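To: Mamani Program Office
From: Hanan Rizk, Ristanska
Re: Handling and Recording Practice for Hand-Held Grippers, progress to 31/10/2022

You asked for a shorter report than the last one. I have tried. The last one had an appendix on tape, which I still think was sound, but I take the point.

Where we are

The grant pays for a written code of practice that a small shop can follow when its people record manipulation work with hand-held grippers. It has to be usable by somebody who started this morning. We said we would deliver it in 3 parts: setting up the station, doing the work, and labeling what comes out. The first part is finished and in use. The second is in its second draft and has been read by people who had no reason to be nice about it. The third is behind, and I'll get to that.

As of the end of this period we have 275 takes recorded under the draft rules. The target in the work plan was vaguer than that ("a representative body of recordings"), so I am going to go ahead and say we met it.

Setting up the station

This part shrank. The September draft had a page and a half on tabletops, written mainly by me, and the reviewers at Zarnent sent it back with most of it crossed out and the word "why" in the margin. It now says to use a plain surface, to clear it of anything not on the object list, and to wipe it between objects. The old text also gave a preferred shade of white. I will miss it.
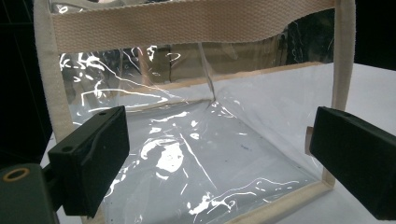
Clear plastic has taken more of our time than any other material, and it has its own section now. The rule in the first draft was that the operator should avoid glare. This is good advice in the sense that "avoid traffic" is good advice. Operators read it, agreed with it, and carried on getting glare. The new text tells them to make one slow pass over the object before the take, find the view with the least reflection across the place they mean to grip, and start from there. If there isn't a good view, they mark the take "reflective" and do it anyway. We went back and forth on that last clause. Vastcombe wanted those takes thrown out. My view is that people own clear bags and will expect machines to cope with them, so a code that quietly drops every shiny object is a code for a world with no shiny objects in it. The clause stays in for now, with Vastcombe's objection printed under it.

We also changed what counts as the grip point on soft goods. The old wording said "the edge of the object," and on a tote there are a great many edges. The operator now names the part out loud before closing the fingers: handle, rim, side seam, panel. It feels silly for a morning and then it stops feeling silly. The labelers like it a great deal, because they used to have to guess.

Doing the work

The core of this part is a list of 5 rules, down from a number I would prefer not to put in writing. Approach slowly. Pause before contact. Close until the object is held and no further. Say so if you slip. Never redo a take and keep only the pretty one.

The last of these caused the most trouble. Good operators have pride, and pride deletes files. We have settled on a rule that every take is saved when it ends and that only the labeler can mark one unusable, with a reason from a fixed list. "Looked dumb" was proposed for the list and voted down, narrowly.
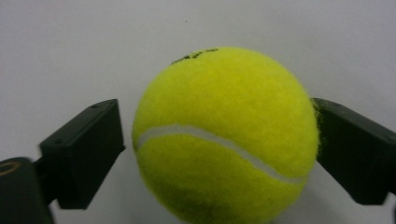

On the pause before contact, the draft had asked for a full second. Zarnent's reviewers pointed out that nobody can judge a second while concentrating, and that their own people were counting "one Mississippi" under their breath, which was then picked up by the microphone. The rule now says to stop until the fingers are still. We lose some consistency and we gain recordings without Mississippi in them.

Two-sided contact is the other open item. Our wording treats a grip as starting when both fingers touch, but on plenty of objects one side gets there first and nudges the thing over to the other. The current draft asks the labeler to mark the two contacts separately. This adds work. I'd like to keep it for one more round and see whether the labelers still speak to me. 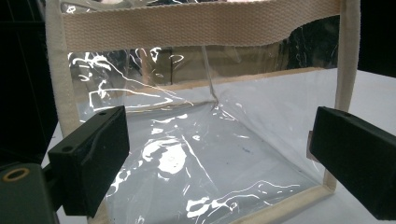
Clear tote with canvas-colored binding, from the transparent materials section of Part 2.

Labeling

Part 3 is late. The cause is simple enough: we kept changing Part 2, and each change broke the labels underneath it. I have frozen the wording of Part 2 except for the two items above, and the labeling draft can now be written against something that holds still. Ristanska will send it to all 3 reviewing groups at once this time. Sending it around in turn meant the last group mostly reviewed the comments of the first.

Money

We are under on equipment and over on review time, and the two nearly cancel. I'd like your approval to move the leftover equipment funds across to cover it. The spreadsheet is attached. It has only one tab, as requested.

What we need from Mamani

A yes or no on the transfer. A decision on whether dissenting notes like Vastcombe's can stay in the published version or have to come out. And the name of whoever now handles document templates, as the one I have puts your old logo on every page and I can't make it stop.

Hanan Rizk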